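Practice Board FAQ

Last updated 17 April 2023

Why practice on a plastic board at all?
Because I bent pins on a real one my first week, and it stung! The gray plastic kind gives you the shapes of a motherboard to work with — socket, slot, a few raised blocks — and you can fumble all evening without wrecking anything you paid for.

Can I stand it upright?
Sure, I do it all the time. Most cases get built lying down, but sooner or later you'll be swapping a part in a machine you can't tip over (mine's under a desk, don't ask), so it's nice to have tried it that way.

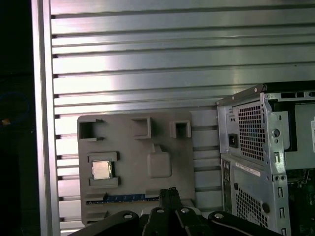

Start flat, though. Get the chip dropping into its square without looking too hard, then stand the board up and feel how different it is when gravity's pulling sideways.

How do I hold the chip?
By the edges, always. Luana Arruda taught me to let it settle into the corners before I let go, and I still hear her voice when I rush.

How many tries until it feels easy?
I kept a tally and quit at 400, but I felt fine way before that. Emese Kerekes says 18 did it for her. Show-off!

Do fingerprints matter?
Not on a practice chip. I wipe mine with a dry cloth when it gets too smudgy to look at.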